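Why I stopped sending monthly invoices

November 17, 2018

I run a one-person bookkeeping business out of Sotville, and for the first few years I billed everyone on the last day of the month. I picked that date when I had two clients and never looked at it again.

By last January I had 22 clients and was spending the better part of two days on invoices. Then came the reminders. At one point I was owed $3,490, most of it by people who liked my work and had simply let the email slide down the inbox. One of them, a landscaping outfit called Cloklow, was paying up to six weeks late and apologizing every time.

I asked Annick Pichon how she handles it. She does payroll for small shops and has been at it a lot longer than I have. She charges a flat fee at the start of the month, by card, and the work begins when the payment clears. I said my clients would never go for that. She asked if I had offered it to any of them, and I had not. 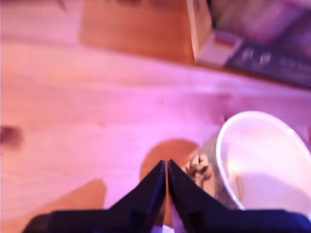 So I wrote one email and sent it to five clients first. It said the hourly rate was going away and the new price was $425 a month, paid up front, with year-end filing quoted separately. Four said yes the same day. The fifth, Sivakumar, wanted to see what the fee covered in writing, which was a fair request and made me write a proper list. I now send that list to everyone.

I moved the rest over in the spring. Two left. One of those was my smallest account and the other was Ollik, which did hurt for a while – they brought in $611 in a normal month. They also called on weekends, so the hours came back to me pretty fast.

There are still things I haven't worked out. A couple of clients have grown and the flat fee no longer matches the hours. I plan to review prices once a year, probably in January, and give 30 days' notice of any change. I have a draft of that email and will send it after Thanksgiving.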